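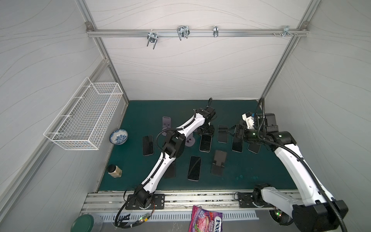 Jurnine Phone-Stand Set, README

Teleoperated examples of two arms putting smartphones on stands. The release holds 159 episodes from one cell. We had planned 1,000, and I would still distrust any claim of a general phone-handling policy trained on that many, all shot over the same teal mat.

Each episode has a fixed view and wrist views. Start layouts were shuffled by hand, and people are bad at shuffling. Expect habits.

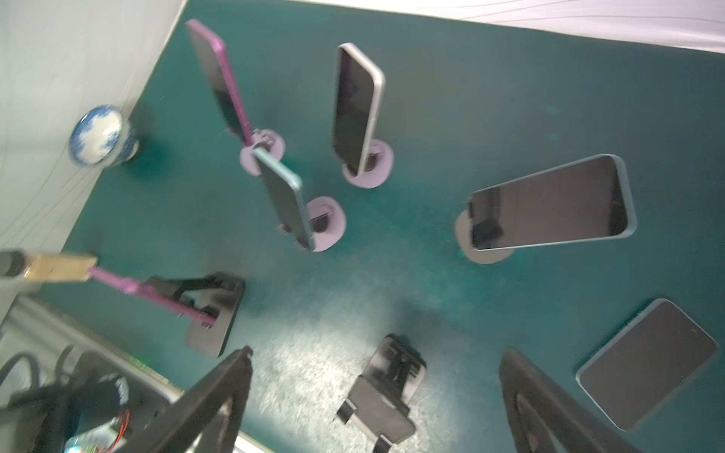
Does a phone on a stand mean the episode succeeded?

Only the operator's label says so, and operators are generous. Baoshan Yu relabeled a share of them in April and disagreed often enough that we ship both columns.

Known weak spots: dark glossy screens confuse depth estimates, and handovers between arms are rare. Wrist views lose the phone's lower edge just when it matters — check this before blaming your model.
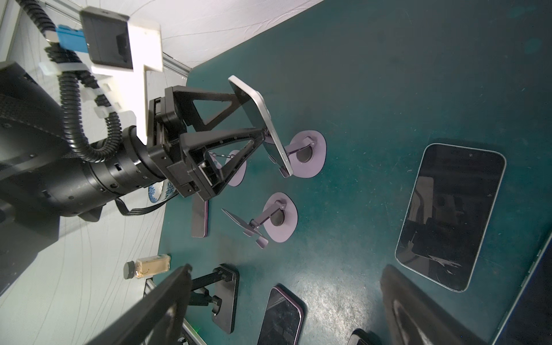

Wrist view: the other arm's gripper holding a phone at a steep tilt, stands nearby.

Hold out by layout and never by frame. A random frame split gave our Bralten baseline a lovely score that meant nothing. Use 5 seeds at least.

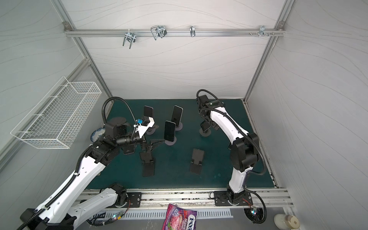
Pauses longer than a few seconds were left in. Trim them if you like, but report it.

Contact: Mohammed-Awal Amegashie, Jurnine data desk | © Jurnine | Back to top

Comments (2)

yao_bench: Trained on the left arm only, got mush. Are the two label columns in the same order in every file?

Brirnerer: Would wait for 2,000 episodes and a second cell.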